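# Otier Twin-Arm Bench Kit: Gallery

The Otier Twin-Arm Bench Kit is a complete tabletop workstation for organizations that wish to introduce two-handed automation at a modest scale. It is supplied by Laxdal to training centers, light assembly shops and research departments. The kit consists of two matching arms, two grippers, a control unit and the Jeto task software, which is installed before delivery.

This page presents the kit at work on bin handling, the first of the 6 task families included with every order. Customers receive the remaining task families on the same license and may use them in any order. Notes on ordering, support and site visits follow.

**Bin handling with two arms**

Bin handling is the task that most customers run during their first week with the kit. It covers the moving, turning and presenting of small open containers, and the transfer of single parts from one container to another. Either arm may be assigned to hold a container while the other works inside it, and the assignment may be changed in Jeto without moving the bases.

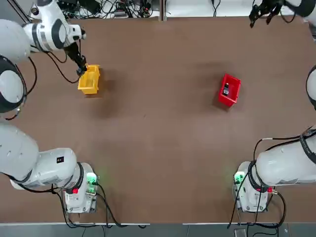

The software keeps a separate record for each arm and a joint record for the pair. Supervisors may review the records on any networked computer at the site. A run may be repeated from its record, stopped at a chosen step, or shortened for teaching purposes. Records remain the property of the customer and are not sent to Laxdal unless a support case requires them.

Containers of other shapes may be added by the customer. The procedure is described in the second part of the operating manual and calls for one measured drawing of each new container. Laxdal will prepare the entry on request for customers with a current service agreement.

**Acceptance at the Troltulau hall**

Each kit is assembled and run at our Troltulau hall before it is packed. The acceptance program consists of 2,000 transfers, divided equally between the two arms. A printed report is placed in the shipping case with the manual and the base keys. Kits that require an adjustment during the program are returned to the start of the sequence and run again in full.

Customers may attend the acceptance of their own kit. Visits begin at 9:30 a.m. and include a short safety session, a demonstration of the stop circuit, and time at the bench with a member of the installation staff. Requests should be made when the order is confirmed.

**Installation and training**

Installation is carried out by Laxdal staff and includes the fixing of both bases, the routing of power and signal cables, and a check of reach over the full working area. The customer is asked to provide a level table and a grounded electrical supply. The installation guide gives the required dimensions.

Training is offered in two parts. The operator course covers starting, stopping and daily inspection. The task author course covers the preparation of new routines in Jeto and is open to persons who have completed the operator course. Both are held at the customer's site or at Troltulau. The next open courses at Troltulau will be held in June.

**Documents and ordering**

The operating manual runs to 184 pages and is available in print and as a file. The parts list, the installation guide and the standard service agreement may be requested separately. There are 125 replacement parts in the current list, each of which may be ordered singly.

Educational institutions may apply for the loan program, under which a kit is placed for one term and may be purchased at the end of it. Applications should state the intended course of study and the room in which the kit will be installed. All inquiries are to be directed to the Laxdal sales office, with the reference "Otier Twin-Arm."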